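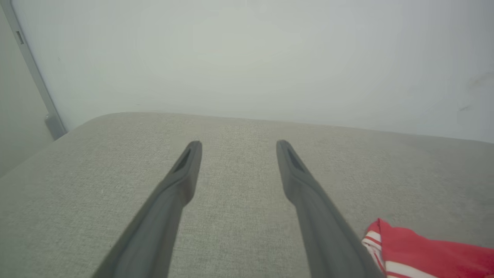
I have read the draft of the cloth handling rules again, and I think the section on the start position is still too weak. It says that the arms must be "ready" before the operator begins, but every site understands this word in its own way. For Stumier we would like a rule that a second person can check from the wrist view without asking the operator. Both fingers open, nothing between them, both tips inside the view, and the cloth inside the view too, even if only in a corner like the red one with the white stripes. If one of these points is missing, the episode should not start.

I answer the points of the earlier message below, and after that I propose some text.

> The Wero side does not see why the start position needs its own
> section. The operator looks at the cloth and begins. If we write
> a rule for every small thing, people will stop reading the rules,
> and then the important ones about force and stopping are lost too.

I agree that the document is becoming long. But this rule is not a small thing for the person who does the review. We now have 2629 episodes in the Ratum store, and the reviewer must decide for each one where the task begins. When an episode opens with the fingers already closed on the fabric, there is no first frame to point at. Two reviewers then give two different answers, and both are right according to the present text.

> Also, the draft speaks always of "the table". Half of our work is
> on sofas and benches. Is this in scope or not?

In my opinion it is in scope and the word must change. I suggest "supporting surface" in all places. An upholstered surface gives way when a finger presses on it, and the far edge is often round, so a height limit that was measured in the middle is not valid near the corner. The draft has only one sentence about height and it assumes a hard, flat top.
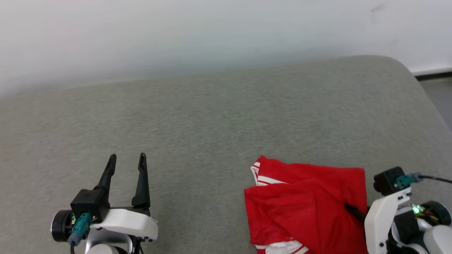 Left gripper open over the gray fabric, one finger of the right gripper pressing at the edge of the garment.

The situation in the head view is the one I find most difficult to write a rule for. One arm is in contact and the other arm is free. The draft says "both arms shall follow the contact speed limit while the cloth is touched", and at Mkhize they read this as the limit for the touching arm only. I believe the meaning was both arms, because the free arm may arrive at the same piece of cloth a moment later. If this is the meaning, we should say it openly.

> We propose to remove the word "grasp" from the contact part. From
> the head camera we often cannot tell a grasp from a push.

Yes, please. I had the same problem with my own labels. "Contact" is enough for the speed rule, and whoever needs "grasp" can take it from the gripper position and not from the picture. I would also ask that labels made from one view only carry a remark saying which view it was.

My proposed text follows. Sorry if the English is a little stiff, please correct it freely. The numbers are those of the current draft.

1. Start position. Before recording begins, both grippers are open and hold nothing. The fingertips of each gripper and at least one part of the cloth are visible in the wrist view of that gripper.

2. Supporting surface. The site records whether the surface is hard or upholstered. For an upholstered surface, the lowest permitted height of the fingertips is measured in the middle and again near each rounded edge, and the more careful value is used.

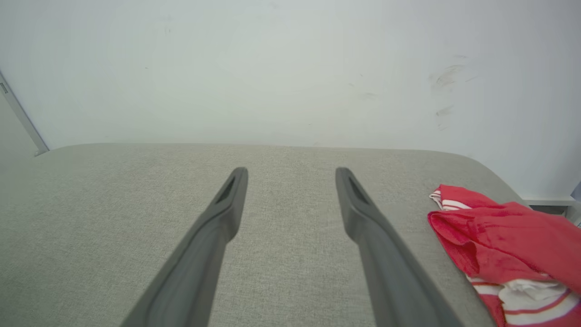 3. Contact. From the first contact of either arm with the cloth, the contact speed limit applies to both arms. It ends when both grippers are open and no finger touches the cloth. A strip of free surface should be visible between the nearest finger and the cloth before the limit is lifted.

The last sentence of item 3 is new. I know that the Wero side may find it too strict for large pieces, for example a bed sheet, where there is no free surface left. For these we could permit a lifted position over the cloth, but then I would like a height value in the text, and I do not have a good one. If some site has measured this, please send it to the list.

One practical question remains. The next collection is planned for September, with some 3000 episodes. Should the old episodes be checked again with the new start rule, or only marked with the draft version under which they were recorded? I prefer the second. It costs little, and a user of the data can then filter alone. But the marking must be in the episode file itself. A separate list will be lost, we have already seen this once with the surface notes.

If there are no objections to items 1 and 2, I will put them in the draft and leave item 3 open for discussion.

With kind regards,
Stumier, editor of the cloth handling draft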